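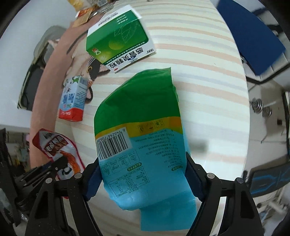 Calado
LTS branch readme, 2.x line

Read this first if you're on the 2 line. If you're on 1, read the upgrade part twice, then do it on a copy.

Calado is a scene cleanup and export tool. Takes a messy 3D scene, merges duplicate materials, fixes names, drops unused meshes, writes out something a game engine or a renderer will load without complaining. Command line first, small desktop window if you want it. Runs on Linux, Windows and macOS.

Maintained by Adelino Mota (core, exporters) and Raquel Quintela (window, docs, packaging). The Cernance importer lives in its own repo, don't file bugs for it here please.

What LTS means for us

Bug fixes for 24 months from the first 2.0 build. Fixes only. No new nodes, no new file formats, no changes to the scene file layout. If a scene saves in 2.0 it opens in the last 2.x and comes back out with the same structure.

Security fixes go in as soon as they're ready. Everything else gets bundled, normally one point release a month, sometimes we skip one if there's nothing worth shipping.

The main branch is where features go. Main can break your files. We try to say so in the changelog but we've missed it before (the curve handles thing in February, sorry again).

What gets backported

Crashes, yes. Data loss, yes, always first in line.
Wrong output from an exporter, yes, unless fixing it changes files that people already depend on. Then it goes behind a flag, off by default.
Slow things, case by case. If the patch is ten lines, probably. If it touches the scheduler, no.
UI typos, yes if Raquel has time.
New GPU support, no. Use main.

Installing

Unpack the archive somewhere you can write to. There's no installer on Linux. On Windows there is one but the zip works just as well and doesn't touch your file associations.

First run:

 calado check

It prints the version, the config path, which exporters loaded and which didn't. Paste this output into bug reports. All of it, even the boring lines.

The macOS build is signed but the first start is slow. Leave it alone for a minute.

Building from source: you need a C++17 compiler, CMake and Python with headers. Then

 cmake -S . -B build
 cmake --build build
 ctest --test-dir build

Tests take a while on a laptop. If only test_girnmont_roundtrip fails, check you pulled the sample scenes, they're in a submodule and everybody forgets.

Basic use

Clean a scene in place:

 calado clean scene.cal

Clean and write somewhere else, which is what you should be doing:

 calado clean scene.cal --out cleaned/scene.cal

Dry run, lists what would change and touches nothing:

 calado clean scene.cal --dry

Export:

 calado export scene.cal --to gltf

Formats in this branch are gltf, obj, usd and the plain Girnmont dump. The usd exporter handles meshes, cameras and basic materials. Skinning is on main and is staying there.

Batch mode takes a folder. It walks subfolders too unless you pass --flat. A failed file doesn't stop the run, it gets written to failed.txt next to the log. Exit code is 1 if anything failed, 0 otherwise. There used to be an exit code 2 for warnings, that's gone, check your scripts.

Config

Lives in calado.toml, looked up in the current folder, then your home config folder. First one found wins, they are not merged. This trips people up a lot. We know. Can't change it in an LTS.

Settings worth knowing:

max_objects: default 2,000. Above that, clean asks before going on. In batch mode it can't ask so it skips the file. Set to 0 to turn the limit off.

merge_tolerance: how close two materials have to be before they're treated as the same. Default is strict. Loosen it slowly and look at your results. Somebody set it to 1 and got a whole city in one shade of gray.

keep_names: a list of patterns. Anything matching is never renamed or removed. Put your rig controls in here.

threads: leave it alone unless you're on a shared machine.

backup: on by default. Writes scene.cal.bak next to the original. Only one generation, a second clean overwrites it!

Upgrading from 1.x

1. Update to the last 1 release. Not optional, older files don't carry the version stamp the converter looks for.
2. Open and save every scene you care about.
3. Copy the whole project folder.
4. Run calado convert on the copy.
5. Read convert.log. Lines starting with LOST are real losses, mostly old style light groups.

Python scripts: calado.scene.all() is now calado.scene.objects(). The old name still works in the whole 2 line and prints a warning. It's removed on main already. Anything that used calado.raw needs rewriting, there's no shim, ask in the forum and someone will probably have done it allready.

Going back from 2 to 1 is not supported. Keep the copy.

Known problems

Issue 33: file dialog opens behind the main window on some Linux desktops. Alt-tab to it. Proper fix needs a toolkit bump so it waits for 3.

Textures on a network drive with non-ASCII letters in the path: gltf export writes the wrong relative path. Fix is in review.

Undo after a batch rename only undoes the last object. Save before renaming.

Window forgets its size on a second monitor. Low priority.

The obj exporter flips normals on mirrored instances. Turn on apply_mirrors in the config, that fixes it, it's off becuase turning it on changes the output for everyone else.

Exporting while autosave is running can give you a half written file. Much rarer since the lock was added but one studio still sees it on slow disks. If you can reproduce this please, please send the log.

Sample scenes

Three sets in the samples submodule.

Gesthorpe: a small market town, lots of repeated windows and roof tiles. Good for testing material merging. Made by Raquel, use it however you like, credit appreciated.

Girnmont: a hillside with heavy instancing and deep parent chains. Slow on purpose. Used by the roundtrip test so don't edit it in place, copy it out.

broken: files that crashed something once. Named by issue number. Not pretty to look at. If you send us a crash file and are ok with it going in here, say so in the report, otherwise it stays private and gets deleted after the fix.

Reporting bugs

Search first. Then:
- output of calado check
- the exact command
- the smallest scene that still does it
- what you expected to get

Screenshots of terminal text are hard to search, paste the text.

Say if you're on LTS or main. Half of the back and forth is us asking that.

Patches

Fixes land on main first and then get cherry-picked here. Patches opened straight against lts-2 will be asked to move, unless the code doesn't exist on main anymore. Include a test. Keep the diff small. Don't reformat files while you're in there.

Commit message format is area: what changed. For example

 export/gltf: write relative path for shared textures

Adelino reviews exporter stuff, Raquel everything with a window in it. Reviews are slow in the summer. A ping after two weeks is fine.

License

Code is MIT. Sample scenes have their own license files, one per folder, check before you ship anything with them. The icon set came from an older project and has a separate notice in icons/NOTICE.

TODO for this file
- table of config defaults, the real one
- windows paths in the examples
- explain .bak behavior with --out (it doesn't write one)
- link to the forum thread on calado.raw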